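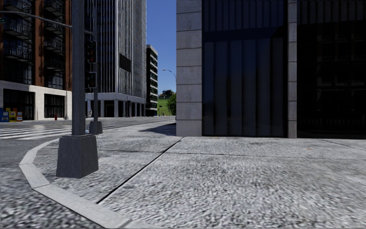 Chapter 3
Getting a Robot Down the Footpath

In this chapter you will:
set up a delivery run in the simulator
plan a route as a list of waypoints
learn how a robot tells footpath from road
write rules for stopping at a kerb

Every team in the Rutherford Robotics Club starts its year the same way. Before anyone picks up a screwdriver, the team has to get a simulated robot from one street corner to another without putting a wheel on the road in the wrong place. It sounds like an afternoon's work. In June, the Iser team needed 16 attempts to do it.

The task comes from the club's yearly delivery challenge. The robot, which the team named Gorkard, has to follow the footpath, cross one street and stop at a set point on the far side. Points are lost for touching anything and for leaving the kerb outside a crossing. Dalva Queiroz wrote the team's route planner and Octavian Stoica wrote the part that reads the camera. We will use their work through the whole chapter, mistakes included.

3.1 What the robot has to work with

A person walking to the shops hardly looks at the ground. A robot has to sort every patch of it into places it may go and places it may not. The simplest way is by colour. The team's first program treated light grey as footpath and dark grey as road, and on a clean, sunny stretch it did well enough.

Trouble came with the seams. Joints between slabs are dark and narrow, and so is the shadow line at the edge of a kerb. The first program stopped at both.
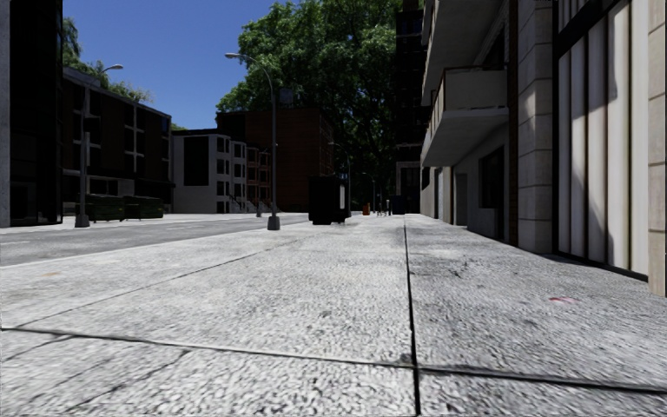 Figure 3.1 The footpath section of the Sevberg course. Note the dark seams in the paving and the street lamp beside the road.

Octavian's fix was to check both sides of a dark line. If the surface is much the same colour on each side, the line is probably a joint and the robot can roll over it. If one side is clearly darker, the robot slows down and checks the height of the ground before going on. Stains and scuffs still caused short stops, but the runs no longer ended there.

Obstacles are handled separately. Anything that stands up from the paving gets a safety margin, and the planner bends the route around it. Dalva set the margin too wide at first, and the robot refused to pass between a lamp base and a wall even though there was plenty of room.

3.2 Crossing the street

A crossing is the hardest part of the route. The painted stripes tell the robot where to cross, but they can be worn, and they say nothing about when. For that the robot needs the signals, and it needs to know which signal head is meant for it. 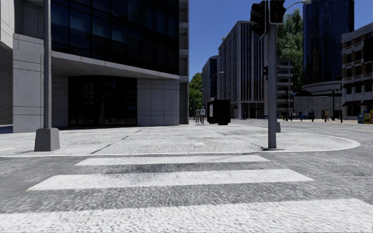 Figure 3.2 A marked crossing and the corner beyond it. Two signal heads hang from the pole on the right of the corner, one of them facing left.

The team's log for attempt 551 of the kerb test - a short test, run over and over by a script - reads: "Stopped at kerb. Read wrong signal. Went." They added 2 rules after that:

1. Do not leave the kerb unless the signal being read faces the robot.
2. If no signal can be read, wait.

Activity 3A

Work in pairs. Draw a street corner near your school from above, marking the kerb, any poles and the crossing. Swap drawings with another pair and write a list of waypoints that would take a robot across. Mark each waypoint where the robot should stop and check before moving on. Keep your drawing, as you will need it again in section 3.4.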